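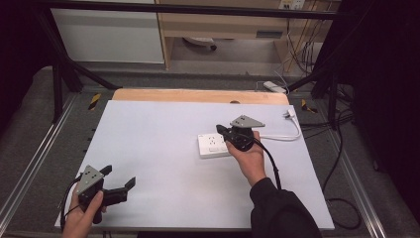

A small white power strip on the board, with its cord run out toward the far corner.

How to Set Up a Power Strip on a Work Table

By Lorcan Breathnach
April 6, 2023

A power strip on a work table gets moved a lot. It slides when you pull a plug, the cord ends up under whatever you are working on, and sooner or later something gets knocked over. Setting it up properly takes under 30 minutes, and most of that is clearing the table.

What you need

A short power strip with a cord long enough to reach the outlet without pulling tight
A flat board to work on, if the tabletop is one you want to protect
Two or three hook-and-loop cord ties
Adhesive mounting strips
A damp cloth and a dry one
A pencil

Step 1. Clear and wipe the surface

Take everything off the board. Wipe it with the damp cloth and then the dry one. Adhesive will not hold on dust or on the film that spray cleaners leave. A smooth, pale board is good for this kind of table because small screws and bits of wire show up on it.

Step 2. Check the strip before you use it

Leave it unplugged. Run the whole cord through your fingers and feel for nicks, flat spots or stiff places. Look at the plug for bent or darkened prongs and look into the sockets for scorch marks. If you find any of these, replace the strip. Do not tape over a damaged cord.

Then turn the strip over and read the rating label. Add up the watts of everything you plan to plug in and stay well below the limit. My bench comes to 617 watts with the lamp, the soldering station and two chargers running. A heat gun or a space heater does not belong on the strip at all – plug those straight into the wall.

Step 3. Pick the position

Most people push the strip against the back edge. I did that for years at the Postham shop and was always reaching over things. Try it a little to one side of the middle first, on the side of the hand you plug in with. Work with it there for a day. If it gets in the way, move it back a few inches at a time.

Bulky adapters need room, so leave a clear space of 16 inches on the side where they will hang over.

Step 4. Lay the cord

Run the cord from the end of the strip to the far corner nearest the outlet. Let it lie in a loose curve. A cord pulled straight will drag the strip when somebody bumps it, and a sharp bend next to the plug is where wear starts. Keep the front half of the board free of cord.

If there is extra length, fold it in wide loops and close it with one tie. Do not wind it tightly around the strip.

Step 5. Fix it down

Mark two corners of the strip lightly in pencil. Put the mounting strips on the underside, clear of the label and any vents, line up with the marks and press for as long as the package says. Wait an hour before you plug anything in. When you pull a plug out later, hold the strip with your other hand.

Plug in the strip last, with everything connected to it switched off.

Last updated in May
30 shares · 16 comments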